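2020-11-19 — tape transfer, Caldeira reels

Continued with the second Caldeira box. Reel 4 is the gospel quartet session, quarter-inch, half-track mono, acetate backing. Box label says 7.5 ips. Played at 7.5 the piano sits almost a semitone sharp against A440, and the bass singer sounds thin. Either the piano was tuned high or the original machine ran slow. The hum on the tape settles it: the strongest line should be 60 Hz and reads close to 63. Corrected with varispeed until the hum came back to 60. The piano then lands a few cents flat, believable for a church upright.

Azimuth set by ear on the tambourine, then checked with both channels of the stereo head summed to mono. Best point is well off the standard alignment. Left a pencil mark on the head block so it can be found again for reel 5, likely recorded on the same machine. Put it back to the reference tape before touching any Gremgate material.

Splices: old adhesive has bled on most of them. Cleaned and remade the ones that stuck to the next layer. The splice before the third song let go during rewind. Clean separation, no lost oxide. Use library wind only from now on for this box, no fast rewind.

Level notes. Peaks on the lead vocal are already distorted on the tape, most obviously on the shouted lines in the second song. Nothing to do about that at this end. Transferred flat at 96/24 with peaks no higher than -6. No noise reduction on the preservation file. Listening copy gets a high-pass at 20 Hz for the floor rumble (foot stomping, plus what sounds like a door) and nothing else.

Tried a notch at the hum for the listening copy and took it out again. It also removes body from the bass singer, who spends a lot of time near B1. Narrower filter rings on the handclaps. The hum is easier to live with.

Track order on the reel does not match the box:

- Song 1 on the box is the last thing on the tape, with two false starts
- Song 4 on the box is absent, may be on reel 5
- There is an unlisted slow number, lead voice and piano only, over 2 minutes, ends abruptly at a stop of the recorder

Aurora Amaral listened to the slow one and thinks it is a long-meter hymn, lined out by the lead with the responses missing, so maybe a rehearsal. She will compare it with the Brostonwood tapes, where the same lead voice may turn up. Logged as "untitled, slow" until she has an answer. Do not name the file after a guess.

Purkport disc set: wash is done, playback not started. Try the 2.8 mil stylus first on the two with gray inner grooves. The lacquer with the edge crack should be played at half speed, from inside out if the arm will track it.

To do:

- Reel 5, same azimuth mark, check hum before setting speed
- Leader tape is low, 200 feet left on the white, order more
- Recalibrate output on the second deck, right channel reads 100 Hz tone a little under the left
- Ask for the session sheet again, if one was ever kept
- Scan both sides of the reel 4 box, including the pencil on the spine

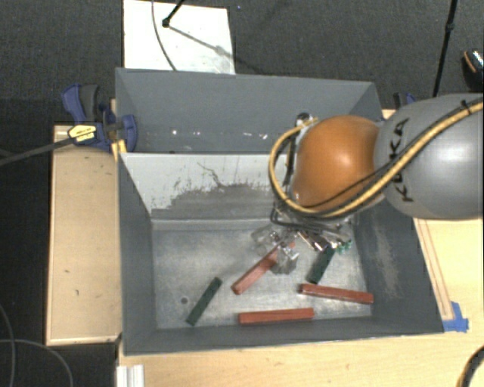 Checksums for reel 4 written and verified on both drives. Tape is tails out in a new box, old box filed behind it.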